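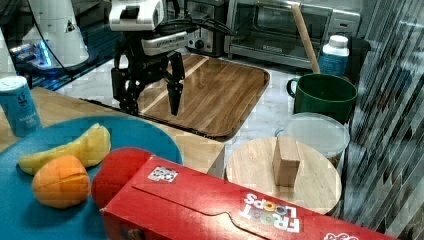
How to Hold a Weekly Review With a Small Team

A weekly review is a short meeting where a team looks at what got done, what didn't, and what each person will do next. It takes 40 minutes once people are used to it. The steps below are for teams of three to ten people. Larger groups should split up first and have one person from each group report to the others.

Before you start

You need a shared list of open work. A spreadsheet is fine. Each row should have four things: the task, one name, the date it was promised, and its current state. If a task has two names on it, pick one. The second person can go in a notes column.

Solange Cloutier ran her first reviews at Clorkberg with a list of 337 open tasks. The first three meetings were spent deleting. Many of the tasks had been finished months earlier, and others belonged to people who had left. By July the list was down to 284, and after that she set a rule that any task untouched for 60 days is either given a new date or removed. If your list is long, do this cleanup on your own before you invite anyone.

Step 1: Pick a fixed time

Choose a time and keep it. Late morning works well for most offices. Avoid the first hour of the week, when people are still reading messages. If the person leading the review is away, someone else leads it at the same time. Don't move it.

Step 2: Ask for updates the day before

Everyone updates their own rows by the end of the previous day. Send one reminder, with a link to the list. Don't fill in rows for people who forget. Leave them blank and ask about them in the meeting.

Step 3: Start with what was promised

Sort the list by date and read out only the tasks that were due since the last review. For each one, the owner gives one of these answers:

Done.
Not done, with a new date.
Not done, and I need help.

Write the answer down and go to the next row. Explanations come later if they are needed. This part should take ten minutes. When it runs over, the usual cause is that two people have started solving a problem while the rest listen. Note the problem and move on.

Step 4: Talk about the stuck items

Go back to the tasks where someone asked for help. Give each one five minutes. The leader asks the owner what they have tried and what they need from the group. Sometimes the answer is a decision that only a manager can make, and then the manager makes it or says when they will.

If five minutes isn't enough, name the people who should keep talking and let them meet separately. Noémie Morin, who leads a support team in Iverport, keeps the last quarter of an hour before lunch free for this.

Step 5: Agree on the next week

Each person names up to three tasks they will finish before the next review. Three is a limit, so one is also fine. The leader types them into the list while the person is talking, with dates, so that the wording can be corrected on the spot.

Watch for tasks that can't be finished in a week. "Improve the onboarding guide" will be on the list forever. "Rewrite page 2 of the onboarding guide" has an end.

Step 6: Send the notes

Send the notes the same day. They should fit on one screen: decisions first, then the tasks with names and dates. People who missed the meeting should be able to read them in two minutes.

Common problems

One person talks most of the time. Go around the table in a set order, and change the order each week.

The same task is late again. After the second new date, ask whether the task still matters. After the third, the manager should take it off the list or give it to somebody else.

People say everything is fine. Look at whether bad news has been punished in the past. A leader who reports their own late tasks first will usually hear more from the others.

The meeting keeps getting longer. Check how much time goes to Step 3. Run it with a timer for a month.

When to change the format

Keep the same steps for at least eight weeks before you change anything. Then ask each person what they would drop, and try the most common answer for a month.

Contact us | Copyright Gredance 2021 | Back to top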